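Juggling ball
From Frimpong, the hobby encyclopedia anyone can natter in

We use cookies to remember your reading settings. OK | Manage

A juggling ball is a small round thing you throw up and (with luck) catch again, and I've been writing these entries long enough to say I've dropped every kind there is. Most beginners start with beanbags, which are soft, filled with seed or plastic beads, and stay put when they land. Stage balls are smooth and hollow and roll under the sofa the moment you look away. Bouncing balls are heavier, usually silicone or rubber, and they cost more than I like to admit!

Size and weight
I keep to one size for a whole set, because mixed sizes throw my timing out completely. My Drernetti set weighs nearly 400 grams all together, fine for an evening but hard on the wrists after that. Children do better with something lighter that they can get their fingers round.

Passing
Passing is the bit I love. Two people stand facing each other and swap balls on an agreed beat – the Griko club, where I learnt, starts everyone off at a table, just handing one ball back and forth until the grip feels easy.

Colour
Plain white is traditional on stage, but I find it vanishes against a pale ceiling. Bright warm shades are much easier to follow, and a two-tone ball also lets you see the spin. Even without a second colour, a glossy one going from orange on one side to yellow on the other, with fingers spread at the top of it, stands out nicely over a cream table and a light-blue plate.

12 comments | 2 shares 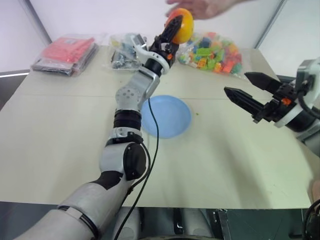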